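Tidying the space under an open staircase

In our workshop in Forstead the place below the stairs was always full, and in August I decided to put it in order. First take everything out and sweep the floor well, also in the corners where the stairs come down.

Measure the height at the low end and at the high end. Ours is 118 cm at the low end, so only boxes can go there.
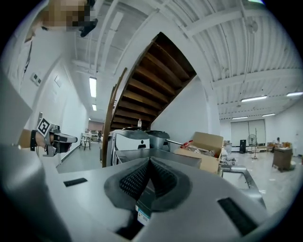
Put the biggest machine in next, where you can still stand straight in front of it. Leave 5 cm to the wall for the cable. Please don't push it in by the handle.

Cardboard boxes come after. Write on the side what is inside, and keep open only the box you use each day.

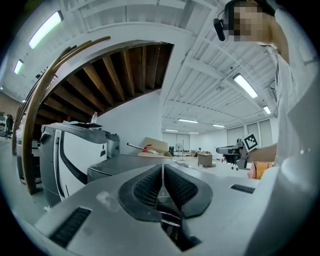

Andor Hegyi asked me if shelves are better. With open stairs the dust falls between the steps, so I prefer boxes with a lid for small parts. Wipe the handrail at the end, with a soft cloth and very little water.

Zorica Hodžić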